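Search this site
Enter keywords
Search

Last updated: 2026-08-02

Bench notes: looking after the cup-and-basket gripper

Many readers asked how we maintain the hand-held gripper at the Innes bench, where a cup is handled at a small wire basket. Nilmini Dissanayake looks after this tool, and I have written down her routine with her help.

The first thing to check is the pads. They are soft and dark, and they are glued to the inner face of each finger. With use the edges become fuzzy, and a corner can start to lift. A little fuzz is acceptable. We change the pad when the lifted part is longer than 3 mm, and we always change both sides together.

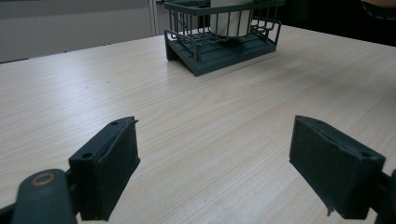
To remove an old pad, pull it slowly from the top corner and clean the glue from the plastic with alcohol. Wait 14 minutes before you press on the new one. Nilmini earlier waited less, and in June two pads moved sideways during a long session — she had to start again from the beginning.

After the pads come the screws. Tighten them by hand with the short driver, a little on each finger in turn, so that the fingers stay parallel.

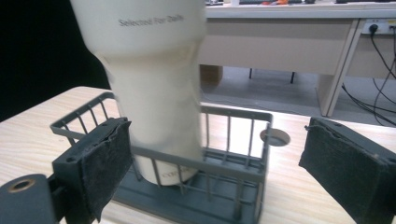

The pivot needs less care than people think. Wipe the ring with a dry cloth and open and close the fingers slowly. If you feel a rough point, do not add oil, because oil travels to the pads and then the cup slips. Write it in the Kondix log and tell Nilmini.

When the tool is back together, we do this short check:

1. Put the cup upright on the table and bring the open fingers to both sides of its lower body. The gap should look the same left and right.

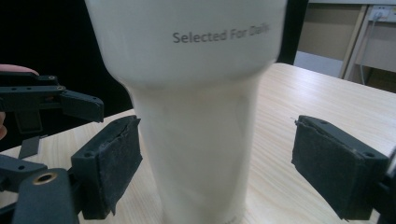

2. Close on the cup and lift it a little. Hold for 22 seconds and watch if it turns.

3. Set the cup down, open fully, and repeat from the other side of the basket.

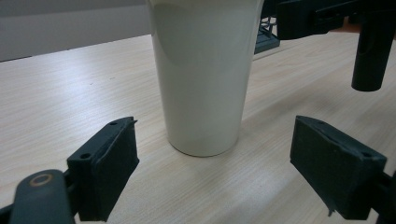

Open fingers in front of the cup, with the table clear between them.

If the cup turns in step 2, look at the pads again before you touch the screws. Questions about spare pads can go to Sandamali Nanayakkara.

Recent items
Clolport bench: new hours for the tool room
Labeling cables the simple way, by Liya Ejigu
Tuter update: what changed in the log form
Reader letters, number 41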